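Progress report to Flirarum, second period
Project: furnishing of the guest and dressing area, Ernska hall
Prepared by the Zostitia interior team

Since our last report in April we worked mainly on the part of the hall beside the curved white wall. The vanity table is now in its place, and we consider this corner almost complete.

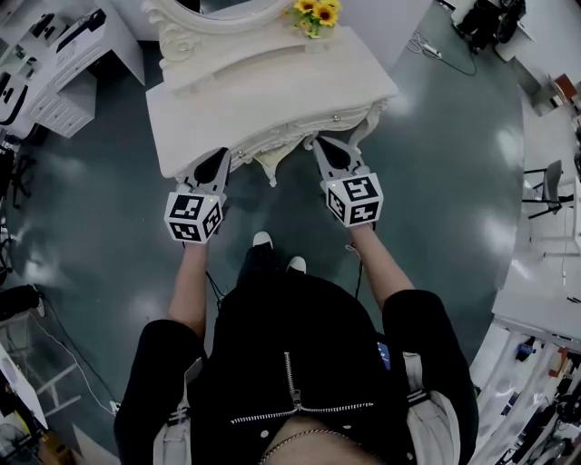
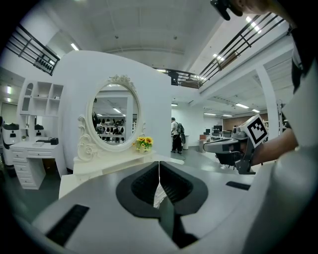
The vanity corner, with the sunflowers on the table top.

The table was the item we discussed longest with your office. We chose the cream white model with the carved apron, and the oval mirror in the scrolled frame goes with it. It was bought second-hand from a dealer in Cârstea for 293 euros, and your approved limit for this item was 300. Transport cost 166 euros more and is booked under the general line, as you allowed in your letter.

The carving needs more care than we expected. Dust stays in the small curls, and a wet cloth is not good for the paint. We now clean it with a soft brush and after this with a dry cloth. The plain top is easy. We ask the users of the hall not to put hot cups on it, and we will add this sentence to the house rules.

The sunflowers were a late decision. We tried the corner first without any flowers and it looked cold, everything being white or nearly white. With the yellow beside the mirror it is more friendly, and visitors have told us the same. They stay on the right side, so that a person sitting at the table has the left side free for her things.

Desk and storage. The white desk with the drawers is in use. The drawers are not labelled yet, and people open three of them before they find what they need. The labels are ordered. We also want to bring some order to the top of the desk — small devices are put down there and then remain for weeks.

Still open at the end of this period:
The stool for the vanity. The first one we received was too high and went back to the seller. A lower one is promised within 6 weeks.
A small lamp for the table. The ceiling light is strong enough for the room, but for the face it is not very kind.
Labels for the drawers, as written before.

We do not ask for additional money. If the stool costs more than planned, we will save the difference on the lamp and inform you before we buy. The receipts for the table and the transport are attached to the paper copy of this report.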